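Home Topics Ask Members Search Log in

Running a hands-on table at an open day with a hand-held gripper, what objects and what surface?

Posted by kosham_dad

Our makers' group in Kosham has an open day coming up in January and I have been given the robot table. We don't have an arm that is safe around children, so the plan is to let visitors use a hand-held gripper, the kind with two fingers and a camera, and try to pick things up and move them. Afterward they can watch their own recording on a laptop. The organizers had 753 people through the door last year, spread over the whole building. I don't expect all of them at my table but there will be a line.

Things I can't decide:

What objects to put out. I have a box of my kids' old toys and could also buy a set of plain wooden blocks.

Whether to use a bare table or cover it.

How long each person should get. I was thinking of 20 minutes in small groups, but my wife says that is far too long.

I went to a demonstration at Droncombe last spring but it was all behind a rope and I didn't learn much from it. The person talking was good, but you couldn't touch anything. I have a budget but not a big one. The set of blocks I looked at from Tessier comes in a tub of 70.

Posted by mbrandt

Just use the blocks. Kids like blocks. Your wife is right about the 20 minutes.

Posted by Nelli Salminen

I have run this kind of table at two open days and at a school visit, so I'll go through your points in order.

Objects. Use the toys. Blocks are fine for the first try, but every block is the same problem, and people put the gripper down after they have moved a few. With mixed toys they have to stop and think about where the fingers go. Something with holes in it is good, because visitors find out they can hook a finger through it or squeeze it from the outside. Something tall that wants to tip over is good too. Leave out anything wider than the jaws will open. Check every object yourself the night before, with the same gripper you are going to hand out. Also leave out anything small enough for a toddler to swallow. There will be toddlers.

Wipe down the finger pads every so often during the day. They pick up lint and whatever was on people's hands, and the grip gets worse.

Surface. A bare table is easiest and I would start the line there. If you have room, do a second station on something soft. I practice at home on a bed before an event, with the toys spread over the bedspread, and it is harder than the table. When you push down, the surface gives, and light pieces roll or lean on each other. Adults in particular like this station, I think because it looks like their own house. A folded blanket on a table gets you most of the way if you can't bring in anything bigger. Don't use a thin tablecloth. It slides and bunches up, and somebody will pull the whole lot onto the floor.
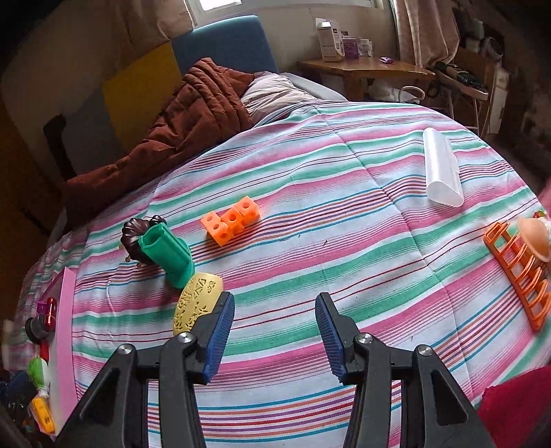

Gripper open over the striped bedspread, with the yellow oval piece by the left pad and the orange cubes farther back.

Stripes are OK in my experience. I was told once to use a plain cover so the toys would show up better on the recording, and I did it for one event, but visitors had no trouble picking things out either way. I went back to what I had.

Time. Three minutes per person, one person at a time, with everyone else watching. Give each one a single job, for example "move the green cup next to the cubes." If you let them choose, they pick the hardest thing and then get discouraged. Show them how to close the jaws slowly before they start. Most people squeeze too fast and knock the object away.

Recordings. Put a sign up saying the camera is on. Tell parents before the child picks up the gripper, and ask about it again if they want a copy. At our last event we ended up with 2,992 short clips because the recording was set to split on every close of the jaws. I had to go through them at home and it took most of my evenings for a while. Check that setting. If yours uses the Grenutov software it is on the second page of the options, or it was in the version I had.

Bring a spare cable and a chair for yourself.

Posted by kosham_dad

Thank you both. Going with the toys, and a folded quilt on the second table. I will keep the blocks for the little ones. Is three minutes enough if the person has never held one before?

Posted by Nelli Salminen

Yes. The ones who want more will get back in line.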